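Home Stories Authors Archive Submit
Search this site Enter keywords Go

The Kemeys Pair

Eduardo Guerreiro had the bench to himself until four, and the report was due at Flaltdale that night. He wrote Thu 22 May at the top of the sheet and under it the two names, Wondolport and Kemeys.

The Wondolport grippers had come in March. They were light, they closed straight, and his boss had already told the customer they were fine. Eduardo picked one up by the handle and held it open over the table. He looked at the rubber for a while. 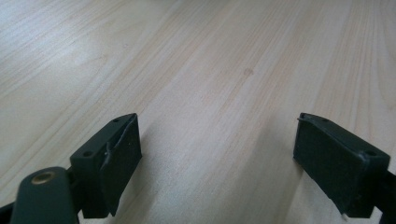

Both pads on, left one torn.

"How many cycles?" Pristholm asked over the phone.

"116 on the log."

"That's nothing."

"I know."

He pushed at the curled rubber with his thumbnail. It would not lie flat again. He wrote "pad lifting, left" and then, after a minute, "right also, at the corner."

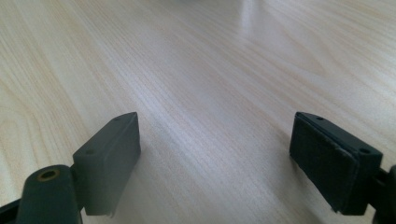

Reading time: 2 min

With one finger bare he ran the small parts again, the way his father used to try a key in a lock he knew was wrong. The plastic side let things slide. He did 20 picks and dropped 4. He wrote that down too.

His boss came in with her coat on.

"Are they fine?" she said.

"The arms are fine. The screws are fine."

"Eduardo."

He turned the sheet around so she could read it. She read it standing up, and then she took off her coat and asked where the Kemeys box was.

Back to top | Contact the editors | All stories copyright their authors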